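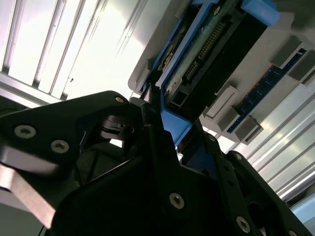

Sun 5 September

Goltville lost its paper in April. Not with a bang - the Sokol just stopped showing up on porches. Some 945 subscribers, gone quiet. Now everybody gets their news from one email list and a guy's Facebook page.

Fine for lost dogs. Not fine for the school budget. Who sat through the last zoning meeting? No reporter, I checked.

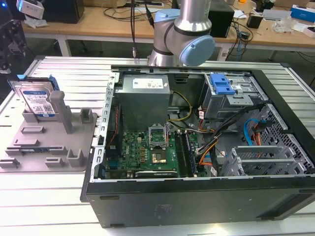 Asanka Selvanayagam wrote back to my last column that the Sokol had quit covering meetings years before it folded, and that a newsletter with 50 paying readers could do more. Fair. But 50 readers paying what? At 20 bucks a year you can't even cover gas to Astden and back. 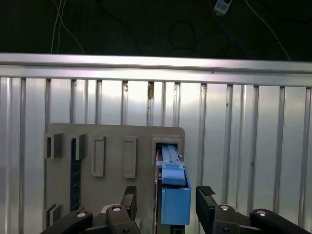 So charge more, or ask the library to host it, or both. Astden did it that way with the Skuro - one editor, part time, every council vote in your inbox by morning. Typos and all. I'd pay 105 a year for that tommorow. Would you? Write in and say so.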